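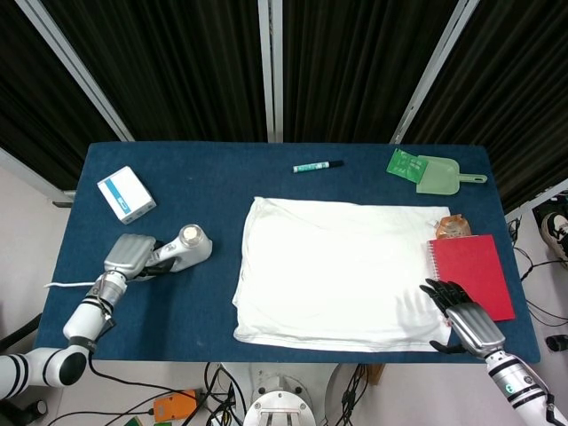
Hsiu-ying Hsu wants to know why I don't just buy an ironing board like everyone else. Fair question, and it set me off, so sorry in advance, this is going to be a few posts.

I had one. It squeaked, it pinched my fingers and it lived behind the bedroom door for 14 months without being opened. A table with a cloth over it is bigger, doesn't wobble and you can fold on it afterwards.

Dark cloth is best, I reckon. White cotton on a white table and I can't see a crease to save my life. On navy they all show up (depressing, but useful).

The steamer question, as three of you have asked already! I'm not recommending a particular one. I tried a Votlow from the charity shop and it spat. My sister swears by her Zasby, which takes 2 minutes to warm up and weighs as much as a small dog.

What I do look for is a tank I can fill without a funnel, and a flat bottom so it stands up by itself between shirts. Mine gets put down every thirty seconds. 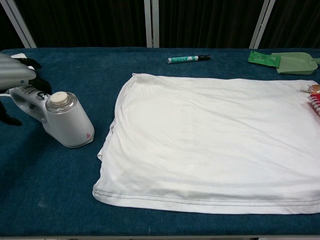
T-shirts first, always. They're quick and they get you going. I lay them out flat, smooth the body with my palm, then work up from the hem – the hem is where cotton goes wavy after a wash, and if you leave it till last you end up doing the whole front again.

Oh, and pull the fabric gently with your free hand while you steam. Gently!! I stretched the neck on a perfectly good Mokness top in April and I'm still cross about it.

Then let it sit before you fold. I never used to, I'd fold it warm and put it straight in the drawer and wonder why it came out with a new set of lines.

Someone's asked about bigger things. Tea towels and pillowcases, yes, same table, folded in half. Duvet covers, no. I did one once, it took 19 minutes and the dog slept on it that night.

Jenkins on the high street has plain cotton cloths in the remnants bin, by the way – check the back of the bin, the good ones slide down there. More on sleeves tomorrow if I get the washing dry.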